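Can a machine do your chores yet? Kitchen and workshop notes

Every January the Hivley tips page gets letters asking whether it's worth waiting for a robot before sorting out the utility room. My answer for this year is no, but some jobs are closer than others.

Picking a thing up and putting it down on a mark is the place to start. Most chores are made of it: cutlery into a drawer, pegs into a bag, drill bits back in the rack. In simulation it comes down to an arm, a table, a blue stick and a red and white target.
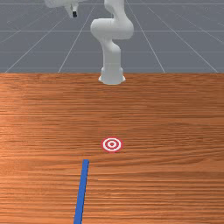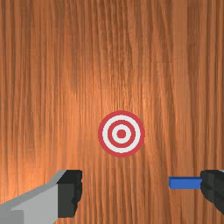
Kauko Hyvönen wrote in to say that a stick and a target prove very little, and that he would like to see the same arm handed a wet tea towel. He runs a 28-drawer parts cabinet and says he would settle for a machine that could put the washers away without mixing the sizes.

I agree with him about the tea towel. Cloth changes shape each time you touch it, and so do carrier bags, dough and anything on a hanger. Keep doing those by hand.

Where a machine may earn its keep

Floors. A robot vacuum copes well with a bare floor and low-pile rugs. Pick up socks and phone leads first, and empty the bin after each run.

Sorting hard parts. Screws and washers of one kind, in a shallow tray, under a steady light. The small shop at Marinescu puts through 600 brackets a day this way, with a person checking the last tray.

Lawns. Fine if yours is flat and fenced. Walk it for sticks and toys before you switch on.

Where it won't

Washing up by hand, making beds, cleaning behind the taps, finding the other glove.

Getting ready in the meantime

Give things a fixed place and mark it. A ring of coloured tape on the bench for the glue pot works for people as well - my own glue pot has stayed put since I did it. Use open trays with low sides. Keep the front edge of the worktop clear. Label drawers on the face and not on the top lip.

If you do buy a robot vacuum, measure the gap under the sofa before you order. Mine was too low by a finger's width and I had to fit taller feet.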